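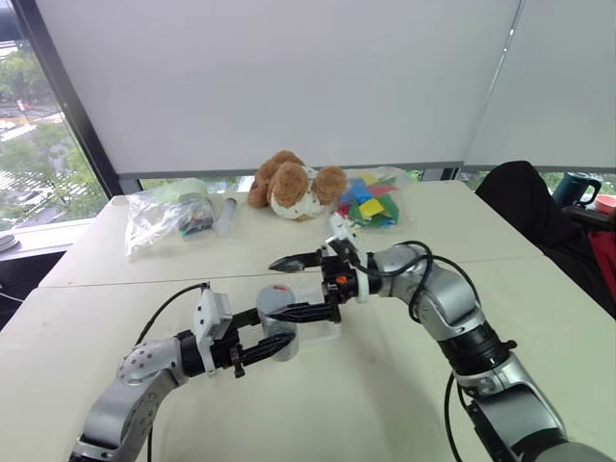
Issue 34, page 13

Students in the robotics course at Braltotlow College are learning how difficult it is to pick up a plastic cup. The two-armed machine, known to its team as Hoani, has three student operators, each assigned a separate task.

"A cup that yields under the fingers teaches them more than a steel block would," said course leader Rochelle Cartwright.

Dalva Barbosa, a second-year student, is responsible for work with both grippers — the part of the project she requested. The team will enter the Flandness Student Challenge in May.

We use cookies to improve this site. Accept | Manage settings

Last updated: 13 January 2024

Contact the editor | Back to top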